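Moving Sugar and Salt Out of the Bag Without Making a Project of It

I have read plenty of pantry advice and most of it wants to sell you 7 matching jars. You don't need them. You need one container with a lid that closes, and a way to tell what is in it.

Start with a clean container and let it dry overnight, lid off. People say a quick wipe with a towel is enough. I tried that once and chipped at a lump of sugar until June. Stand it on a tray, snip a small corner off the bag, and pour slowly. Stop two fingers below the rim - the guides that say to fill it to the top have never had to get a spoon in. 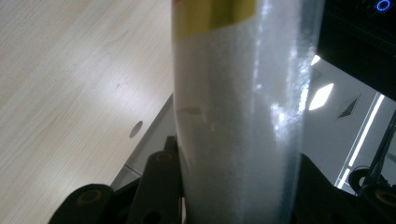

Labels are where I part ways with the experts. Chalk pens rub off and printed stickers peel. A band of tape high up on the container does the job, and a yellow band like this is easy to spot from across the kitchen. Write on it before you pour. Through clear or frosted plastic, sugar and salt are both just pale grains, and a guess can ruin a cake.

As for the rice-in-the-salt trick, I'm not convinced. It may help in a shaker. In a big container you mostly get rice in your soup. If sugar does set hard, put a slice of bread in with it, close the lid and check the next day. That works on brown sugar, at least. With white I just break it up with a fork.

- Tetteh Gbeho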